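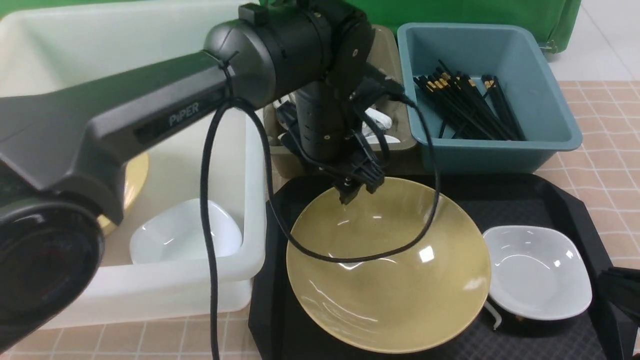

I have never trusted the tray method for clearing up after a big lunch. You have probably met it: all the used dishes go on trays, somebody walks the trays to one spot, and the sorting into bins happens there. It gets recommended a lot by people who own a lot of trays. My complaint is with how little a tray holds once a serious bowl gets involved. Take the wide yellow-green one with the speckled glaze. Set that down on a black tray with a small white dish at its side and you don't have room for much else you'd want to carry across a room. Meanwhile the big bin next to it could have taken the lot in the first place.

I got into this argument in May, when Kumiko Sakamoto talked me into helping with the noodle lunch she puts on for her old coworkers. There were 17 of us. Kumiko is a tray person. She has read the Bester guide to home entertaining (I have read it too, and it's mostly pictures of napkins) and she had the whole return station planned out before the broth was on.

Her rule was bowls and dishes in the big bin, spoons in their own tub. I said fine, we'll see.
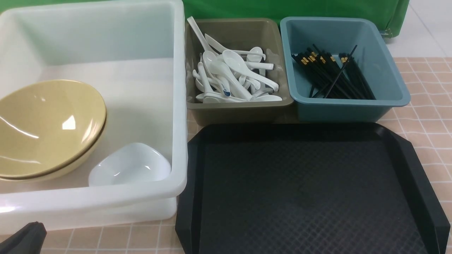
Bowls and a dish in the white bin, spoons in the tub next door.

I'll give her the spoons. Plastic soup spoons are a pain in a mixed bin, they slide under everything and you end up fishing for them with your sleeve rolled up. A tub of their own makes sense, even if what you get is a heap with handles sticking out every which way. Takumi Furukawa wanted them all facing the same direction. Takumi was not asked to help again.

The bowls I'm less sure about. People nest them, because nesting looks tidy, and two nested bowls that had sauce in them are now two bowls with sauce on the outside as well. I would much sooner have them spread out, or go straight to the sink and skip the bin. Kumiko says the bin keeps the sink free. Free for what?
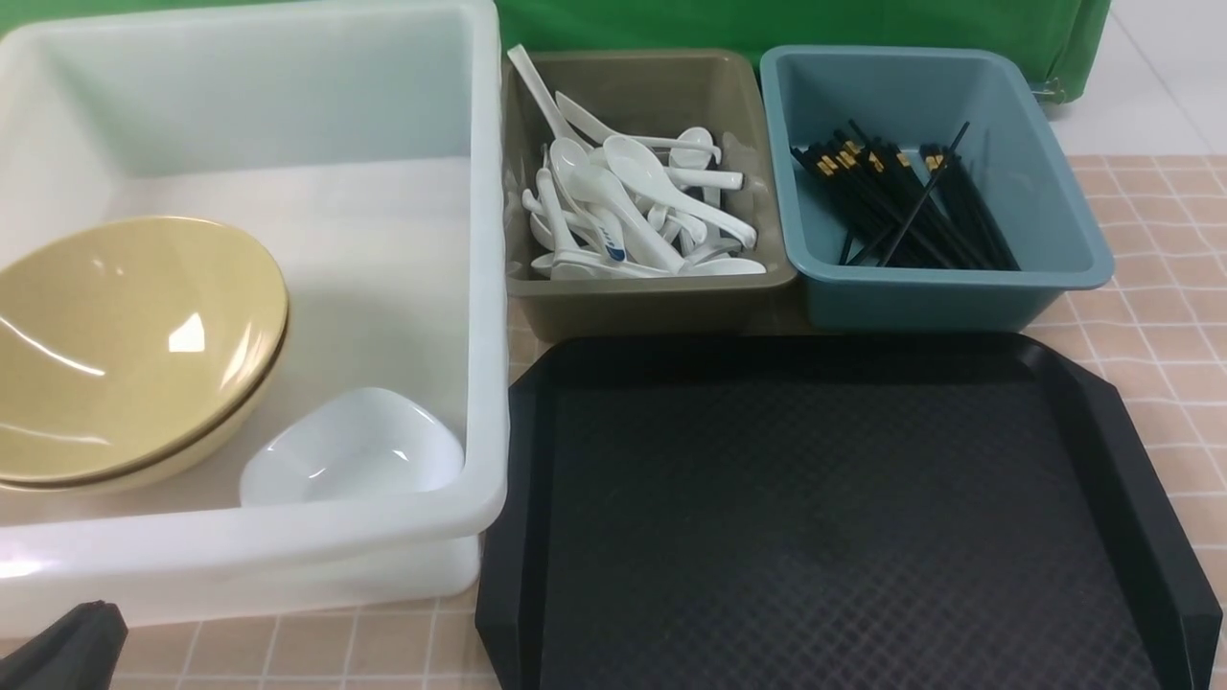 Photo: Yuzuki Kikuchi

The other part I question is buying a container for every kind of thing. White bin, khaki one for the spoons, slate-blue one beside it. Higinio Montes, who has strong feelings about storage, told me the color coding is what makes it work. Maybe it does if you wrote the code. I asked three people at the lunch what the blue one was for and got three answers, one of which was "ice." Kumiko had them from a shop called Gultar and says they stack inside each other when empty – I tried, and they stack if you lean on them.

So did it save time? We timed the clearing up, at my insistence, and it took 15 minutes from the last guest standing up to the table being wiped. Last year, no trays, one bin and a lot of walking back and forth, it took 17. That's 2 minutes, for which we bought bins. 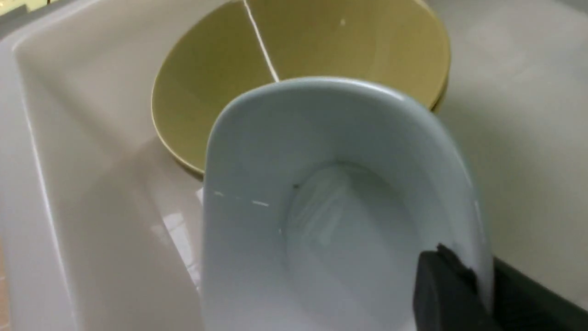

And none of that includes washing, which the tray people leave out of their sums. Glazed bowls with deep wells still need a proper going over by hand, one at a time, however nicely they were sorted on the way. I did most of mine with a plain sponge and hot water. Sayaka Tanabe swears by some Zovach paste for the sauce line and I'm willing to try it, though the jar is tiny and I suspect I know who is paying for the next one.

Kumiko wants to do it again in the fall, with more trays. I've told her I'll come, and that I'm bringing one bucket.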